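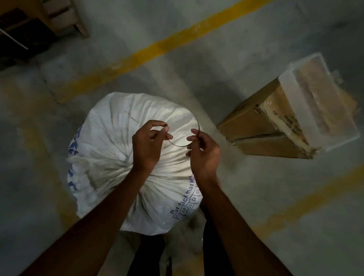
Closing a full sack with a black band, seen from head height.

Help Center > Perception > Deformable Objects
Search the help center Search

Gurnance Bag Tracker: Frequently Asked Questions

What does the Bag Tracker do?
It takes head-view video and returns three things per frame: the outline of the bag, the position of the neck, and the pose of both hands. The Valton planner reads these and decides when a closing motion can start.

Why does it lose the band?
A thin dark band covers very few pixels. Over white plastic the contrast is good and the tracker usually holds on. Over a gray floor it can drop out. Turn on thin_object_mode and raise the input resolution before you change anything else.

Can it measure how tight the band is?
No. It reports the shape of the loop between the hands. For tension you need force readings from the wrist, passed in through the Skulik bridge.

Does printing on the sack confuse it?
It did before release 3. Blue lettering that bent around the side of a bag was often split off as a separate object. The current model was retrained on 2165 clips that include printed sacks. If you still see split outlines, lower edge_weight.

Forearms cover part of the bag in my video. Is that a problem?
Not usually. The outline is filled in behind the arms for up to 38 frames. After that the bag is marked "partial" and the planner waits.

Do floor markings need to be masked out?
No. Worn yellow lines, pallets and boxes near the bag are treated as background. Clear plastic containers are harder and sometimes come back as a second bag. Set max_bags to 1 if you only handle one at a time.

Which file formats can I load?
MP4 and the Nseir log format. Logs keep the hand poses in sync with the video, so use them for training if you have them.

How do I report a bad result?
Export the 5 seconds before and after the error and attach the clip to a ticket, along with your config file. Tickets without a config file take longer to answer.

Tags: perception, tracking, bags, Valton planner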